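Workshop Walk-Round Checklist — Benches, Hand Tools and Floor

Site: Drolenwood workshop
Date: 1 June 2019
Form: Plosby general form, short version
Next round due: August

Marks used: OK, FIX, ASK. I have added comments wherever a one-word mark would let people think more was checked than was.

1. Exits and aisles
Exit doors open fully from inside — OK
Exit signs lit — OK
Comment: Both doors open. The rear one needs a shoulder, and I was told it has "always been like that." I am marking it OK because the form only asks if it opens. I would still plane it.

2. Fire extinguishers
In place, pin and seal present — OK
Inspection tag current — ASK
Comment: The tag by the store room has been initialed in the same pen for every month. Maybe one person is very loyal to one pen. I would like to see the service sheet from Serkilus before I believe it.

3. Electrical
Leads free of cuts and tape repairs — FIX
Covers on all outlets — OK
Comment: One extension lead has tape over the outer jacket. Take it out of use. Fresh tape over old tape does not count as a repair, whatever the last form said.

4. Work surfaces
Clear of food and drink — FIX
Tools and cases stored off the work area — FIX
Edges of sheet metal guarded or turned — ASK

5. Hand tools
Handles sound, shafts straight — OK by eye
Returned to case after use — ASK

Bench and floor:
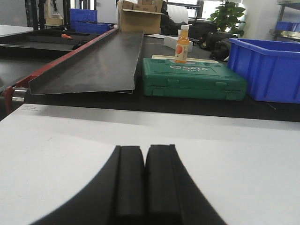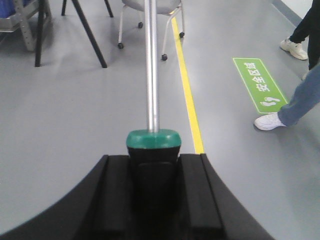

Item 4 is the one I have trouble with, as the last two forms both say "clear" and I doubt anyone looked. The rule on food and drink is short enough to fit on the wall, and it is on the wall. On the dark worktable there is a bottle of orange juice standing on a flat tray, and the tray is on top of the green SATA toolbox, so anyone who wants a tool has to move a drink first. The steel chute beside it has its right edge folded up into a lip, and I have no complaint about that side. I want the rest of its edges felt with a gloved hand before the ASK comes off. A toolbox is not a shelf — put it where it belongs and the juice will have to find somewhere else to stand.

6. Floor
Surface free of spills and loose items — OK where walked
Yellow lines visible — OK
Chairs and carts kept off the lines — FIX
Comment: The yellow line is bright and easy to see, so there is no excuse about faded paint. The chair on casters has one wheel on the line or right up against it. Casters drift. I don't accept "it was only there for a minute," which I have heard on every round I have done here. Push it in or give it a spot of its own.

7. Lifting and storage
Top shelf load under posted limit of 200 lb — ASK
Comment: The sign says 200. Asadi put the shelving in and should be able to say if that is per shelf or for the whole bay. I asked on site and got both answers.

8. First aid
Kit stocked, list inside lid — FIX
Comment: Eye wash is past its date. Bandages fine. The list inside the lid is for a different kit.

Follow-up
Taped lead out of use: today
Drinks off the worktable: today
Chair moved: today
Eye wash replaced: within 6 days
Shelf limit confirmed in writing: before the August round
Service sheet for the extinguishers: before the August round

Do not send this back with every line ticked in one go. I will be checking the lead and the shelf sign myself.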